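Stestance 516 Garment Steamer — Set-Up Guide
Section 3: Filling, First Heating and Daily Use

By Shih-chieh Yip, Pindero Product Documentation
Revised June

This section covers the first use of the 516 after assembly. The pole, hose and hanger must already be fitted as described in Section 2. If the unit has been stored in an unheated space, leave it indoors for 60 minutes before filling the tank.

3.1 Filling the tank

1. Set the power dial to OFF and unplug the unit.

2. Lift the tank straight up by its handle. Do not tilt it while it is seated on the base.

3. Turn the tank upside down and unscrew the valve cap counterclockwise.

4. Fill with cold tap water to the MAX line. In hard water areas use a mixture of equal parts tap water and distilled water.

5. Refit the cap. Tighten by hand only. A cap that is cross-threaded will drip into the base and trip the low-water cutoff.

6. Turn the tank upright over a sink and check for drips, then lower it onto the base until it clicks.

CAUTION: Do not add vinegar, starch, scented water or fabric softener to the tank. Descaling solution is used only in the procedure in Section 5.

3.2 First heating

1. Hang the steam head on the pole hook. The hose must rise from the base without a low loop. Water collects in a loop and the head will spit.

2. Plug the unit into a grounded outlet. Do not use an extension cord.

3. Turn the dial to 2. The amber light comes on. When it changes to green the boiler is at temperature.

4. Let the unit steam for 10 minutes with the head on the hook. A faint smell is normal on first use.

5. Turn the dial to OFF and wait 35 minutes, then unplug the unit and empty the tank.

NOTE: A gurgling sound in the hose means condensed water is trapped. Raise the head to full arm's length for a few seconds so that the water runs back to the base.

3.3 Sorting by fabric

Read the care label of each item before steaming. The dial has three settings. Setting 1 is for silk, acetate and thin synthetics. Setting 2 is for wool, knits and most blends. Setting 3 is for cotton, linen and denim. When an item combines fabrics, use the lowest setting that applies to any part of it.

Knitted and woven surfaces react differently to the head. Hold it slightly away from a knit and let the steam do the work; pressing flattens the stitches. Woven cloth can be touched with the head and drawn downward. Rubber-coated and glossy coated surfaces must not be steamed at any setting — the coating can lift or turn cloudy. Tie up or remove loose cords before starting, as they tangle easily and can catch on the head. 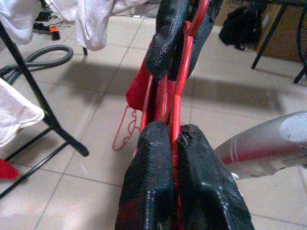 3.4 Steaming a garment

1. Place the garment on the hanger and close the top button. Empty the pockets.

2. Set the dial and wait for the green light.

3. Point the head at the floor and press the trigger once to clear any water.

4. Start at the collar and work down in slow vertical strokes. Pull the hem gently with the free hand, keeping that hand below the head.

5. For pleats, clip the lower edge with the Andix crease clip (sold separately) and steam from the outside only.

6. Leave the garment on the hanger until it is fully dry.

WARNING: Steam can burn. Never steam clothing while it is being worn, and keep children and pets away from the hose.

3.5 Shutting down

1. Turn the dial to OFF and unplug the unit.

2. Allow 35 minutes for cooling before moving it.

3. Empty the tank and open the drain plug on the underside of the base. Standing water is the main cause of scale.

4. Wind the power cord loosely on the two rear hooks. Do not wrap it around the pole.

Related sections
Section 2: Assembling the Pole and Hanger
Section 4: Using the Cheng Fabric Brush
Section 5: Descaling the Boiler
Spare Parts and Hose Seals

Comments (3)

mlander: Step 5 in 3.1 fixed my drip. The cap was on crooked.

R. Okafor: My dial only has two settings. Is there a different guide for the older base?

Pindero Support: Two-setting bases use the earlier guide, listed under Spare Parts. Sections 3.1 and 3.5 are the same for both.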